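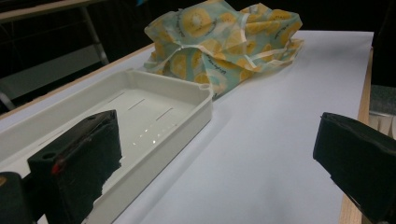
Photo: Lollmont House Papers Project

Transcribers wanted: family letters of the Lollmont household

The Lollmont House Papers Project is looking for people to help transcribe and check a collection of nineteenth-century family letters. The work is part-time and paid by the hour. Most of it can be done from home, but everyone on the team spends some time in our reading room in Trostby.

About the letters

The Lollmont family produced one state legislator, a circuit judge and a great many letter writers. The men's official papers went to other archives long ago and have been used by historians ever since. The household letters stayed in the family until they were given to us. They were written mostly by the women of the house: wives, sisters, two unmarried aunts and a niece who kept house for the judge after his wife died.

The niece's letters are the heart of the collection. She arranged the dinners, decided who sat next to whom, and wrote to her cousins afterward about what was said. She also wrote about the price of coal, a long quarrel over a piano, and who in the county was no longer receiving callers. Her handwriting is fairly clear until she runs out of paper, when she turns the sheet and writes across what she has already written.

So far we have transcribed the letters in the first series. The second series, which covers the judge's years on the bench, is where we need help.

What you would do

Transcribers work from scans in Prulik, our online transcription tool. You read the scan on one side of the screen and type on the other. We keep the original spelling, capitals and punctuation. Abbreviations are left as written and expanded in a note. Words you can't read are marked as unclear, and a second person looks at them later.

You would also:

Fill in a short record for each letter (writer, recipient, place, date if given)
Flag names that are not yet in our list of family and friends
Check another transcriber's work against the scan
Join a video call every Tuesday to go over difficult passages

A few letters have never been scanned because they are folded too tightly or are still in their bound letter books. These are read in person in Trostby, with one of our staff in the room.

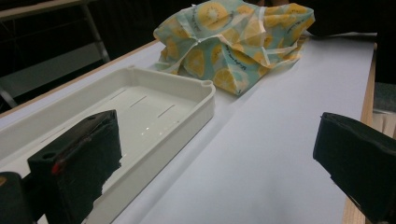 Page last updated: August

Who we are looking for

You should be able to read English handwriting from the 1800s, or be willing to learn it quickly. A degree in history is not required. Past transcribers have included a retired court reporter, a school librarian and several graduate students.

We do ask for:

Careful, steady typing
Comfort with ordinary web-based software
A reliable internet connection
The ability to come to Trostby for the training days and for reading room sessions during the project

It helps if you know something about American politics or domestic life before the Civil War, or if you read some French. The aunts used French when they did not want the servants to follow.

Some of the letters deal with slavery, illness and the deaths of children. The language in them is transcribed as written. Please think about whether you are comfortable with that before applying.

Hours and pay

We have 3 positions open. Each is for 30 hours a month, and you can spread those hours over the month however you like, apart from the Tuesday call. Pay is $55 an hour for reading room sessions in Trostby and a set hourly rate for work from home, which we will send you along with the application form. Travel to Trostby is paid for by the project. Overnight stays are arranged by us at the Estrella guest house, a short walk from the reading room.

The positions run until the second series is finished. We can't offer visa sponsorship.

Training

Training takes 2 days and is held in person. The first day is spent on handwriting: letter forms, the long s, common abbreviations and crossed pages. On the second day you set up your Prulik account and transcribe a letter from start to finish, with a staff member checking it as you go. Training days are paid at the reading room rate.
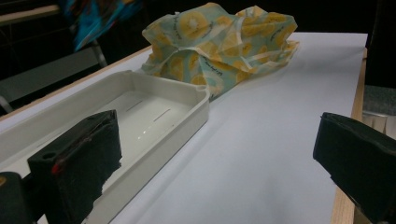

How to apply

Send us an email with "Lollmont transcriber" in the subject line. Include:

A resume of one or two pages
A short letter telling us why you are interested and which days you are generally free
The name and contact details of one person who can speak about your work

We will reply with the application form and a scan of a short letter. Please transcribe it as well as you can and send it back with the form. Don't worry about gaps. We would much rather see a word marked unclear than a guess.

Applicants whose test transcription looks promising will be invited to a video interview of half an hour or so. We write to everyone who applies, including those we can't take on this time.

If you applied for the first series and would like to be considered again, send a new letter but skip the reference. We still have it on file.

Questions about access to the reading room, including step-free entry and large-screen equipment, can be sent to the same address before you apply.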